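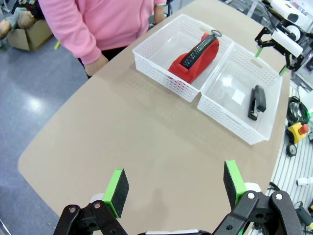
Monday, July 18, 2022

I promised a few of you that I'd write up the pencil case work once we had a result I was willing to put my name next to, and as of last week we do, so pour yourself something and settle in (you know how I get).

For anyone who missed the spring posts: Edith Usuga and I have been working on what we call retry labeling. The idea came out of a long lunch argument. When you train a policy from demonstrations, the usual habit is to throw away the messy ones, the ones where the operator grabs for something, misses, backs up and tries again. We kept them! Then we went through and marked the moment each attempt went wrong and the moment the operator began to recover, and we trained on both kinds of motion with that mark as an extra input. Jhair Condori wrote the labeling tool, which he named Pidska for reasons he still won't share, and it made a miserable job almost pleasant.

The full set is 1067 demonstrations. We trained one policy on the clean ones only and another on everything with the retry marks, and gave each of them 50 trials on the zipper task. The labeled one did better, and by enough that Edith made me rerun the whole evaluation before she'd let me be happy about it. It held up the second time.

Zippers are a lovely, awful thing to work on. The fabric gives, so pushing on the slider can just bunch the whole pouch up, and a grip that is fine for lifting is often no good at all for holding the tape steady. I had the angle of approach wrong for 6 weeks, and it was Anselmo Nina who finally looked over my shoulder and said to come at it along the teeth.
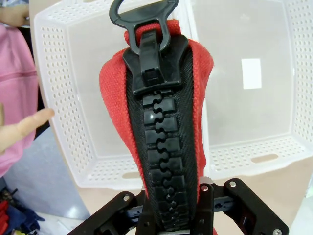
Does the retry marking still help if you only have a small number of demonstrations?
It helps most there, at least in our hands, and the gap narrowed as we added more data.

What I don't know yet is how much of this carries over to other objects. Staplers and boxes don't fold up on you, and I suspect the gain will be smaller with anything stiff. Rosaura Yupanqui thinks I'm wrong about that and has started a list of tasks to prove it. She's been right before – the grip force business last winter, for those who remember – so I'm not betting lunch on it.

We'd like to have the longer write-up done in August, with the labeling guide attached. Dayana Cusi is cleaning up the guide now, and if you've ever tried to agree with 2 other people on the exact instant a grasp starts to fail, you'll know what she's up against. Send her kind thoughts, and send me your zipper stories.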